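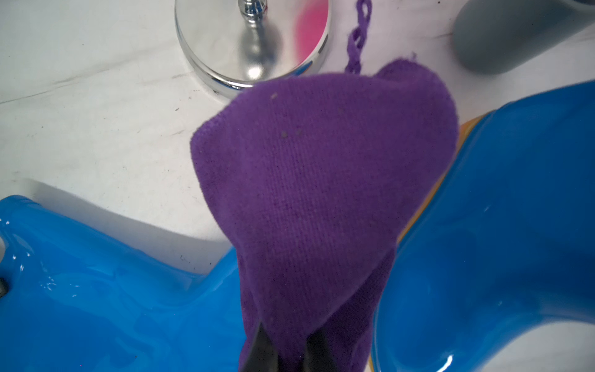

Triltance Wiping and Folding Notes, README

Read this before you use the notes for anything. It was written by the person who keeps the files, who does not believe half of what is said about cleaning cloths.

What this is

A set of written notes on wiping down and tidying tabletops with microfibre cloths. There are 3,268 entries. Each one covers a single go at a single surface: what was on the table, which cloth was used, how it was folded or bunched, and what the surface looked like afterwards in daylight. The tables were in ordinary rooms in Grukasville and Trevano. Camenzind supplied the first batch of cloths and had no say in the wording.

This version is dated Dec 1, 2018. It replaces the August one, which had the Trevano entries in twice.

What is in an entry

surface: colour and finish, in plain words. "Pale, scuffed" is fine. "Clean" is not accepted, as it begs the question.
objects: things standing on the surface that had to be wiped round or lifted.
cloth: colour and type.
hold: flat, folded in quarters, rolled, or bunched.
lint: none, a few specks, or a lot. This refers to lint on the cloth itself before wiping.
marks_after: free text.
minutes: often left blank. Please don't average it.

About the hold field

The packet advice is always to fold in quarters and turn to a fresh face. People don't do this. Of the entries, 1,803 are down as bunched, which means the cloth was gathered up from the middle or one end and used as a lump. I went in expecting those to come out worse. On flat, open tabletop they may do, but the notes are too uneven to prove it. Near the foot of a lamp or stand, where the cloth has to go round a curve, I can't find any difference that I would defend to a stranger.

"Bunched" also covers a cloth held up in a cone with the rest hanging or crumpled beneath. An earlier draft had a separate value for this and no two note-takers used it the same way, so it went.

About lint

Microfibre is sold as lint-free. Pale specks show up on purple and other strong colours and hardly at all on white, so the lint field says as much about the dye as the cloth. Don't use it to compare colours. Don't use it to compare brands either.

About marks

Streaks, scuffs and small dark flecks on a light tabletop look much alike at a glance. A streak might wipe off and a scuff won't. Note-takers were asked to try a fingernail before choosing a word, and I have my doubts about how many did. If your work depends on telling the two apart, use only the 90 entries marked "checked", where a second person looked at the same table.

Shiny chrome is worse. A polished base picks up the colours of whatever is near it, and at least 6 entries list a coloured smear that was almost certainly a reflection. They have been left in, with a query in the last column.

Not covered

Washing the cloths, sprays of any kind, glass, and wooden tables with an oiled finish. Cords and cables are listed under objects when they lie on the surface, but nothing was recorded about how they were moved.

Known faults

The Grukasville entries use "grey" for anything from off-white to slate.
Cups, canisters and tubs are not told apart reliably.
Frayed corners were noted only from the second batch of cloths onwards.
A blank under objects can mean an empty table or a tired note-taker.

Use

Free to copy and change. If you quote a figure, quote the fault that goes with it. Claims that these notes show one way of folding to be best will be met with a request for your working.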